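Why Is a Drink Bottle Shaped Like That?

A plastic drink bottle has four main parts: the cap, the neck, the shoulder and the body. The shoulder is the sloping part below the neck. It guides the liquid toward the opening when you pour.
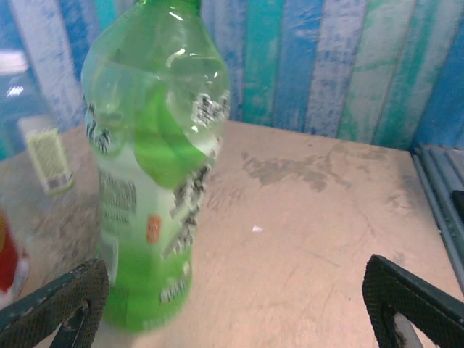

Most drink bottles are made of a plastic called PET. It is light and hard to break, and it can be clear or colored. Color can be mixed into the plastic itself - it does not have to come from paint. The label is a separate piece, usually a thin film or paper wrapped around the body.

A bottle stands up because its base is wide enough to hold its weight. On its side, a round bottle can roll.

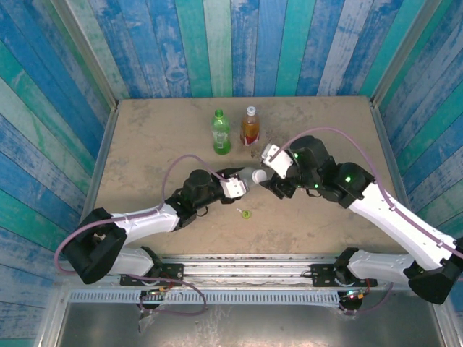 The cap has a spiral ridge inside it, called a thread. The neck has a matching thread on the outside. Turning the cap pulls the two together and makes a seal.

Try it: fill a bottle halfway with water, close the cap and lay the bottle down. The water spreads along the side, but its surface stays level.

Brirlow Science Pages, Unit 5: Containers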